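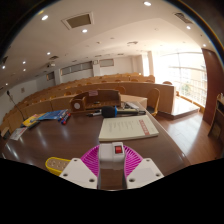

Suryani wants it said first that the job is mostly putting things back, and anyone who hates putting things back should not apply. Fair enough. Her words, she did it all last year.

Casual work > Halls and events

LECTURE HALL HELPERS WANTED, Vernamport site

We need 2 people for the big hall, start October, term time only. Mornings mainly. In by 7.40, desk ready before the first lecture, then back at the end of the day to clear up.

What you'd be doing:

- front desk cleared and wiped. It's a glossy dark wood one and shows every fingermark, so dry cloth last
- handheld mic checked, foam wiped, laid on the desk ready. Spare batteries are in the side room, bottom drawer
- cables coiled. Not wound round your elbow please
- pens, clips and so on into the wooden organizer at the back of the desk. It stays there, speakers look for it
- books and booklets left behind go to lost property the same day with a note of the time. Do not bin anything with writing in it, we had a whole term's notes go in the recycling in spring and it was not a nice week
- walk the rows for bottles, coats, umbrellas. Hall seats 800 so allow yourself proper time
- switch off at the wall when the last speaker has gone. Check with them first!!

No experience needed for the sound side, Davoud Asadi will show you in the first week. You do need to be ok talking to speakers who are nervous, late or both. Some lifting (folding tables, boxes of handouts). Good English helpfull, other languages a bonus as we get a lot of visitors.

Hours: up to 19 a week, split between the two of you how you like as long as somebody is in at 7.40. Open days are extra and paid extra. Lunch on those days is included, usually sandwiches.

Students welcome, also anyone retired or between things. Over 18s only, insurance.

To apply: short email to Rasa Navickas, hall bookings, saying which mornings you can't do. No CV. Put HALL DESK in the subject or it will get lost with the room requests. We had almost 40 replies last time so if you dont hear in a fortnight please chase. Short chat and a walk round the hall after that, twenty minutes or so.

Questions about pay dates to Justinas Lapiņa, not Rasa.

Recent in Casual work
Cloakroom cover, evenings, Zavport
Seat number repairs, two weeks, Vernamport
Programme sellers, Jalotville concert hall
Van driver with own licence, Zavport

Contact hall bookings | Terms | Back to top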